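Wool jersey for summer riding, am I nuts?

slowclimber
Got a Stotuscombe merino jersey in August and I'm in love with it. Three hours on gravel in the heat and it still smelled like nothing at all! Washed it in the sink with a drop of baby shampoo and wore it again the next morning.

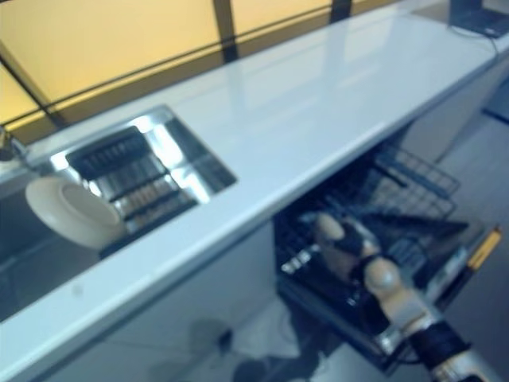

Sink and rack, kitchen end

It's the 200 weight, which sounded crazy for hot days, but I was cooler in it than in my old Brosov polyester thing (and that one reeks by the first coffee stop).

gritty_kate
Yes!! Wool people unite. Does yours sag at the back pockets, though? Mine does with a pump and two tubes in there.

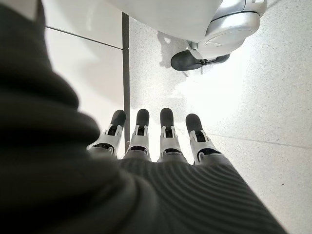
I've started moving the pump to the frame and that helps a ton.

big_ring_bo
Sorry, can't agree. I rode 285 miles in a wool top on tour and it hung like a wet towel every time it rained. Yook makes a mesh one that dries while you eat a sandwich.

slowclimber
Fair, I haven't had it out in real rain yet. Which wool was it? Blends hold their shape way better, and the Zorkberg one my riding buddy has is 21 percent nylon.
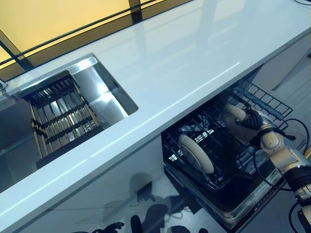 He's had it for years and the elbows are still perfect, so I may get that one next (in the green, oh man, that green). 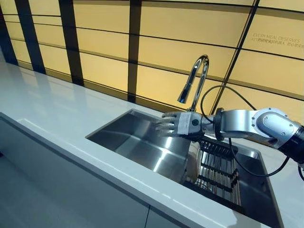 gritty_kate
Bo, try a lighter knit before you give up on wool! Mine was fine in drizzle.

big_ring_bo
Maybe for fall. Not for July.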